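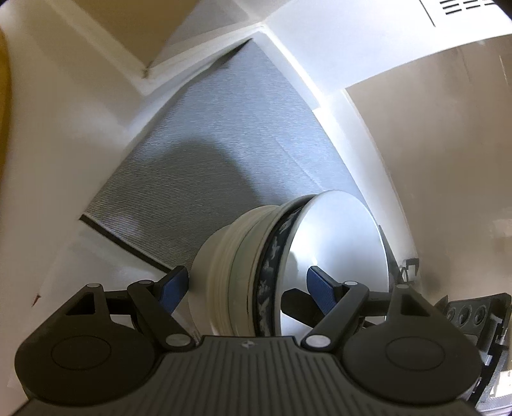

I thought robot club would be all battles and flamethrowers, and I ended up learning how to pick up crockery, wrote one of last year's first-years on our feedback form. We've pinned it to the workshop door! The questions below are the ones we get most at the Zeltham Student Robotics Club. If yours is missing, come and ask it in person.

What are you working on this year?
Our main project is Skurneo, and it's all about hands. We use hand-held grippers in a kitchen, record how people reach for dishes, and use the recordings to teach a robot arm to do the same. The target for this term is 4,000 recorded grasps.

Do I need to know how to code?
No. Plenty of people join having never written a line. You can start on the grippers themselves, on sorting recordings, or on planning which dishes go where (there is far more to argue about in a stack of bowls than you'd think).

Why kitchens?
They're brilliant for this! Plates are shiny, bowls nest inside each other, and there's always a cooker or a wall close by to get in the way of your elbows.

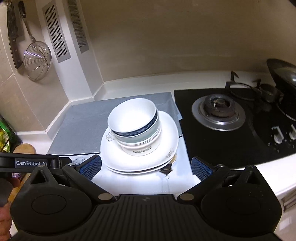 Will I get to use a gripper in my first week, or do I have to watch for a month? a new member asked at the September open evening. First week, absolutely. You'll do a short safety talk, then it's your turn. Everyone is clumsy with it to begin with, and most people are grinning by the second bowl.

How many members are there?
32 at the moment, split into teams of four. There's room for more.

Is there a competition?
Yes, the Vavura Cup, in spring. Each team gets 3 attempts at a table-clearing task with its own arm. We came away last year with 47 points and a very long list of things to fix.

What does it cost?
Nothing for your first term. After that there's a small yearly fee, which goes on spare parts and replacement plates.

Where and when do you meet?
Barreto Building, ground floor, from 6 pm. Tie long hair back, wear closed shoes, and leave drinks outside the workshop.

Can I bring a friend?
Please do! Just drop us a line beforehand so we can put out another gripper.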